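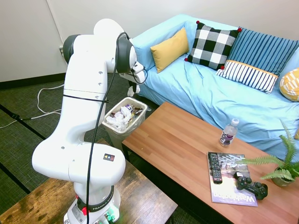
2 min read

Ticket: Tilik shared calendar puts every bin collection a day early
Product: Tilik Desktop, syncing to Pirka Mail
Status: Closed, with reservations
Opened: 14th March

Reported problem

Recurring all-day events made in Tilik turn up in Pirka one day before they should. Timed events are fine. Recycling, rent and my aunt's birthday have all moved. My aunt was pleased, if puzzled.

What I tried first

Signed out and in again. Restarted the laptop. Restarted the router, which had nothing to do with it but looked as if it wanted to be included.

Checked the time zone in both programs. Tilik said London. Pirka said London. The help page suggests that the two may disagree about London, and leaves it there.

First reply from support

Asked me to clear the cache and confirm whether I was using a calendar. I cleared the cache and confirmed the calendar.

Second attempt

Removed the Pirka account from Tilik and added it back. This brought everything down again without deleting the old copies, so I now had 700 events, many of them the same dentist. Events still a day early, only twice.

To clear the duplicates: Calendar, Manage, Local copies, then Discard. Do not press Merge. Merge keeps both and adds a third called "Merged".

Third attempt

Exported one bad event and opened the file in a text editor. The start was saved as 23:00 the evening before, with no all-day flag. A good event, made in December before the update, had a plain date and no time at all. So Tilik 13 writes all-day events as midnight on summer time, and Pirka takes it at its word.

Fix

Settings, Sync, Advanced. Untick "Smart all-day handling". Quit Tilik fully – closing the window only hides it – and open it again. Then edit each affected series, change anything in the title, and save. I added a full stop to mine.

Both test events landed on the correct day in Pirka and on my phone.

Still open

The box ticks itself again if you add another account. Support has logged this as a feature request. The full stops have stayed in the titles.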